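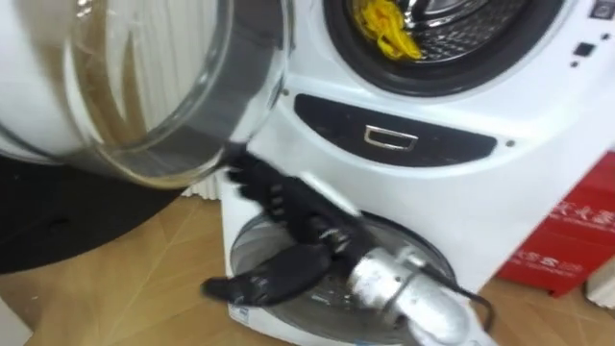 "Everyone wants to see it fold a shirt," says the lead engineer at Flarnness, sounding cheerful enough about it. "I keep telling them, come and watch it open a door. The door's the good bit!"

We'd rung to talk about Jadus, the Flarnness kit that teaches a robot arm and hand to work an ordinary front loader, and we ended up talking about doors for most of an hour. I'm glad we did. If you've ever followed household robotics you'll know how often the demo starts with the washing machine already open and the clothes already in a neat heap beside it. Jadus starts with the machine shut.

The kit is sold to people who already own an arm: university labs, small integrators, a couple of aged care suppliers testing the water. For that you get the control software, a set of trained laundry skills, a mounting plate for the hand and a support contract. It's leased by the month, in blocks of 3, and the engineer reckons most customers are up and running inside 48 hours of the crate arriving. "The first day is mostly cables," she says. "People forget how much cable an arm has. You want it looped well away from anything that swings."

So why are doors hard? She lights up at this one. A washing machine door is heavy for its size, it's curved, it's often glass that a depth sensor can't read properly, and it moves on an arc that the robot has to follow without leaning on the hinge. "You and I just hook a finger round the rim and walk backwards. We don't think about it. The hand has to find that rim by touch, more or less, and then keep its fingers there while the whole thing travels. Let go a bit early and the door drifts back at you."

The team practised on over 80 doors before releasing the current version. The favourites, she says, are the two-drum machines, with a full-sized drum on top and a mini washer down near the floor. Each door is a different size, they sit one above the other, and a hand working on the top one has its wrist hanging in front of the bottom one. "It's a lovely problem. If it copes with one of those it'll cope with whatever's in your laundry."

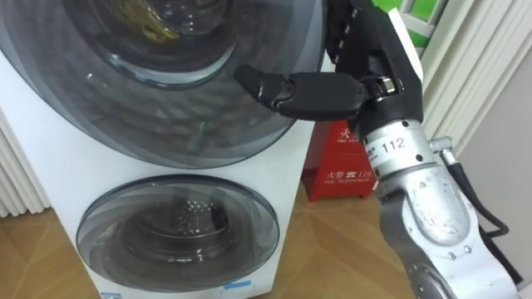
The hand's thumb close to the tinted glass of the upper door, with the smaller drum below.

I asked about the hand, partly out of plain curiosity. Why go to the trouble of fingers when a simple two-jaw gripper is cheaper and easier to fix? Her answer is that fingers give you choices. A thumb can push while the rest stay out of the way, or a fingertip can get in under the lip of the glass, and then the same hand can go in after a wet towel. "We did try jaws. They were fine on handles, and then you'd meet a machine with no handle to speak of and you were stuck."

Tangled clothes are still the weak spot, and she's upfront about it. Jadus pulls out a single item well. A load that has wound itself into a rope takes several goes, and sometimes the arm gives up and asks for a person. Dark fabric at the back of the drum gets missed more than she'd like. Fitted sheets? "Don't," she laughs. "We have a whole channel for fitted sheets. It's mostly swearing."

Speed is the other thing buyers ask about. Opening a door, emptying a small load into a tub and closing up again takes a bit under 30 minutes at the default settings, which are cautious. You can turn them up. She'd prefer you didn't in the first week, at least until the arm has met your particular machine a few times and you've had a chance to see where its elbow goes.

There's a fair bit coming. Plomlow, the firm that handles Flarnness's installs, is putting together a fitting service for people who don't want to spend that first day on cables, and a trial with the Sangkhawat serviced apartments is pencilled in for December. Detergent drawers are next on the list of skills, and she's already excited about those too.

"They stick," she says happily. "They all stick, and every one of them sticks differently. We're going to have a ball."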